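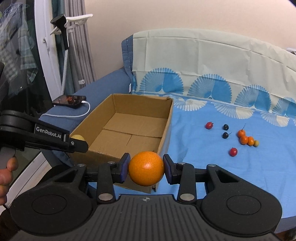
**Revisión de seguridad, almacén de Pletby**
28 de noviembre de 2021
Revisa: Nour Rizk. Acompaña: Nelu Stanciu (turno de mañana).

Marcas: [x] conforme, [ ] pendiente, N/A no aplica.

## Accesos y evacuación

- [x] Puerta principal abre hacia fuera sin llave.
- [ ] Salida trasera despejada. *Dos palés apoyados contra la barra antipánico. Se retiran durante la visita, pero en abril ya estaba anotado lo mismo. Pintar la zona en amarillo.*
- [x] Alumbrado de emergencia. Probado con corte en el cuadro.
- [ ] Plano de evacuación. *Sigue colgado el anterior a la reforma; no aparece el altillo.*

## Incendios

- [x] Extintores con la revisión al día.
- [ ] Extintor n.º 19. *Sin precinto. Nelu cree que se rompió al mover la estantería. Avisar a Rirbridge, parte 2818.*
- [x] Pulsadores de alarma accesibles.
- N/A Rociadores.

## Estanterías y cargas

- [x] Placas de carga máxima legibles en los pasillos A y B.
- [ ] Pasillo C. *Montante golpeado a la altura de la rodilla. Descargar ese módulo y no usarlo hasta que lo vea el montador.*
- [ ] Altura de apilado. *Las cajas de cartón de abajo ceden por las esquinas cuando se ponen más de cuatro. Limitar a cuatro y decírselo también al turno de tarde.*

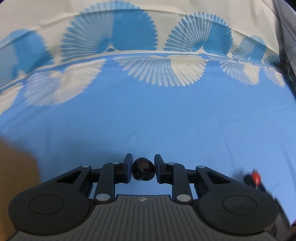

- [x] Transpaleta Doten: frenos, ruedas y timón sin holguras.
- [ ] Transpaleta Frota. *Pierde aceite por el cilindro. Retirada con cartel. El presupuesto de reparación es de 284 euros; falta que lo apruebe la oficina.*

## Electricidad

- [x] Cuadro general cerrado y señalizado.
- [x] Diferenciales: saltan todos con el botón de prueba.
- [ ] Regletas. *Hay una enchufada a otra detrás de la mesa de etiquetado. Poner una toma fija.*

## Orden, limpieza y botiquín

- [x] Suelo sin restos ni flejes.
- [ ] Botiquín. *Suero caducado y faltan gasas. Lo demás, bien. Reponer y apuntar la fecha en la tapa.*
- [x] Fichas de los productos de limpieza en la carpeta azul.
- [ ] Desagüe del muelle. *Casi atascado de hojas. Limpiarlo antes de las lluvias fuertes.*

## Comentarios

El personal del muelle pide guantes de una talla menor. Los actuales quedan grandes y algunos se los quitan para cortar fleje. Me parece razonable y urgente.

Nelu se encarga de la salida trasera, las regletas y el botiquín. El montante del pasillo C y el plano quedan a mi cargo. La próxima visita se fijará cuando Rirbridge confirme el cambio del extintor.

Firmado: N. Rizk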